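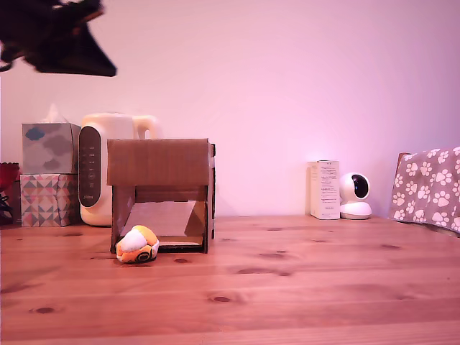

Knotty Pine and Me, a Love Story

I grew up in a house where every ceiling was knotty pine, and I spent my teens swearing I would never live with it again. So of course we bought a place with a pine den, a pine hallway and a pine closet (a closet!), and I am completely smitten.

It started in September when I pulled up the carpet in the den. I was hoping for oak. I got wide soft boards with knots the size of plums, and I sat down on the floor and laughed. They were gorgeous! Scratched and orange and a little gummy from old wax, but gorgeous.

My neighbor Dzintra came over to look and told me to leave the color alone for a year before doing anything drastic. Best advice I've had since we moved in. I had a can of white paint sitting by the door, 20 bucks' worth of bad idea, and it has since gone on the garage shelves.

So what did I do? I got the wax off with mineral spirits and a whole bag of rags, windows wide open. I sanded by hand with 80 grit, only on the rough spots, and then put down two thin coats of oil. Pine dents if you look at it funny, so I quit worrying about dents. The dog has added nine or so of her own already.

The trick with all that orange is what you put next to it. Gray looked awful, like a dentist's office. Dusty pinks and soft greens are lovely though, and I've got sample cards taped up all over the hallway. Karim wants the green. I keep going back to the pink, especially late in the day.

Next up is the closet, and I still need to find out what's under that shelf paper.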